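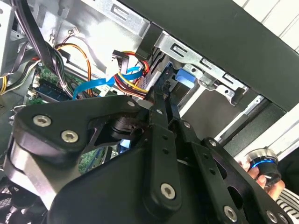

Old desktop drive shows up in Disk Management but Windows wants to format it

Home > Computers > Storage and backup
Posted by Kacper Cieślak, 18 February 2019

I have a desktop tower that I used for work until last spring. It no longer starts. The power light comes on, the fans spin, and then it shuts off after a few seconds. I have decided to give up on it and just get my files back.

I took the main hard drive out and connected it to my laptop with a USB adapter. The drive is 2 TB. It spins up and makes no odd noises. In Disk Management it is listed with the right size, but the big partition says RAW, and when I click on it Windows says "You need to format the disk in drive E: before you can use it." I clicked Cancel.

What I want back is one folder with 1,585 scanned family photos and some tax papers. I have an older backup of the tax papers but not of the photos. My questions are whether the files are still there, and whether I can fix the partition without paying a recovery shop. The shop in Covstead quoted me a price I would like to avoid.

The laptop runs Windows 10 and has 40 GB free. The adapter is one I already had in a drawer, and I don't know how old it is.

4 replies to this post were merged or removed by a moderator.

mudroom_pete

Just format it, quick format doesn't delete anything. Then run any recovery program. I did it with a camera card once and got most of them back.

Kazimiera Tomaszewski

Please don't format it. A quick format leaves most of the data in place, but it writes a new file table over part of the old one, and you may lose the folder names and dates. With that many scans you will want those.

RAW means Windows can't read the file system. The files may be fine. There are a few causes, and you should check the simple ones first.

Try another adapter. Some older USB adapters and external cases report the sector size differently than a motherboard does, and a drive that was set up inside a desktop then reads as RAW through the adapter. If you know someone with a working desktop, connect the drive straight to a SATA port and see if the partition comes up as NTFS. Shut that computer down and unplug it before you open the side panel. Use a data cable and a power lead from that machine's own power supply, and don't bring over modular power cables from your old one – the plugs can look the same and be wired differently.

Check whether it was encrypted. If your work had you turn on BitLocker, you need the recovery key. Windows normally asks for it, but not always if the header is damaged.

If it is still RAW on a direct connection, make a full image of the drive before anything else. You need a second drive at least as big as this one. The 40 GB on your laptop won't do. Use a tool that can skip bad spots and come back to them. ddrescue from a Linux USB stick is free and does this well. Check twice which drive is the source and which is the target. Mixing them up wipes the one you care about.

Then work only on the copy. TestDisk can often find the old partition and list the files, and you can copy them out to another disk from there. PhotoRec is the fallback. It finds the pictures but gives them all new names.

Don't run chkdsk on the original. It changes things on the disk and there is no undo.

If the drive starts clicking or drops out while you are imaging it, turn it off and pay the shop. I would ask for a second quote too. Mine came in 30 percent lower at the next place I called.

Kacper Cieślak

Thank you. My brother-in-law has a desktop, and I connected the drive inside it with his spare SATA cable. The partition came up as NTFS right away with all the folders. So it was the adapter. I am copying the photos to an external disk now and the tax papers are next.

I don't think it was ever encrypted, at least it never asked me for a key.

Kazimiera Tomaszewski

Good. Open a few of the scans from the new disk before you do anything with the old drive, and make a second copy somewhere else. As for the tower, shutting off after a few seconds is often the power supply – start a new thread under Hardware if you want to look into it, and list the parts.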